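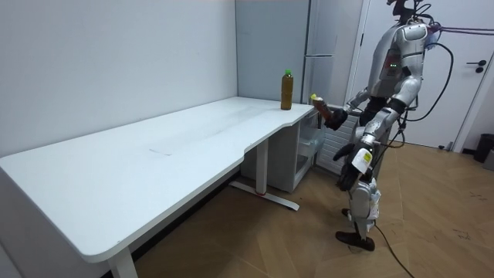
Loan Phùng respondeu à primeira versão desta análise com uma pergunta curta: o Drilorel serve para quem não quer escrever um planeador de raiz, ou só para quem já tem um e procura uma interface mais limpa? Depois de o usar em tarefas de mesa com um humanoide de duas mãos, inclino-me para a primeira hipótese, com reservas que explico adiante.

O Drilorel é um pacote de planeamento e controlo de corpo inteiro, vendido pela Idon por licença anual. Inclui um planeador de trajetórias, um controlador de preensão, um módulo de perceção para objetos pequenos e um editor de tarefas em árvore. Testei-o com garrafas e frascos, numa secretária branca, com o robô de pé junto à ponta do tampo.

Instalação

O instalador corre bem em Linux e pede pouca coisa. O ficheiro de descrição do robô foi aceite à segunda tentativa; na primeira, o programa recusou os limites das articulações dos dedos com uma mensagem que só indicava a linha do erro. A documentação dessa parte é fraca e acabei por copiar a estrutura de um modelo da pasta de demonstrações.

A calibração entre câmara e braço é guiada e pede 40 poses. Pode ser interrompida e retomada, o que dá jeito. No fim, o relatório mostra o erro por eixo e permite excluir poses más sem repetir o resto.

Perceção

O módulo distingue bem recipientes de formas diferentes. Um frasco castanho pequeno e uma garrafa de plástico com tampa verde viva foram sempre separados, mesmo quando os pus perto um do outro. O ponto fraco é o plástico transparente com líquido dentro: a nuvem de pontos fica com buracos e a altura estimada varia de uma leitura para a seguinte. A solução da Idon é ajustar um cilindro ao contorno na imagem a cores. Funciona em garrafas direitas e falha nas que têm cintura.

O tampo branco e mate também deu trabalho. Com o filtro de plano na sensibilidade de fábrica, uma mancha cinzenta na superfície apareceu como obstáculo. Baixei o valor e desapareceu.

Planeamento

É a melhor parte do pacote. O planeador trata tronco e braços em conjunto, e pode-se fixar a mão que não trabalha numa postura de repouso, em baixo à frente do corpo, sem escrever uma restrição à mão. A orientação do objeto agarrado define-se com um cone de tolerância: para levar um frasco inclinado, indica-se o eixo da tampa e o ângulo admitido.

As bordas da mesa são outro assunto. O tampo que usei tem um recorte curvo na frente, e o Drilorel simplifica qualquer superfície para um retângulo. O planeador evita assim uma zona que está livre. Importar a malha resolve, mas o tempo de planeamento sobe para 5 segundos.

Os cabos não entram no modelo de colisão. Quem trabalha com o robô ligado à corrente tem de desenhar volumes proibidos e atualizá-los quando muda de posição.

Controlo e registos

O controlador de preensão expõe a força por dedo e a velocidade de fecho. O editor em árvore é claro, embora não permita comparar versões lado a lado. Cada execução gera um registo com todos os estados, pesquisável por evento. O visualizador perde fluidez em sessões longas; uma com 3364 eventos demorou a abrir.

Kiều Mạch, que usa o Stonutden há mais tempo do que eu, prefere-o pela simulação. Concordo nesse ponto: a do Drilorel ignora o atrito entre dedos e objeto, e as pegas inclinadas têm de ser afinadas no robô.

Para tarefas de mesa com objetos rígidos, recomendo o Drilorel. Para recipientes transparentes ou superfícies irregulares, convém pedir a licença de avaliação e experimentar com os próprios objetos. Testei a versão 2, com a configuração de fábrica salvo onde indico o contrário.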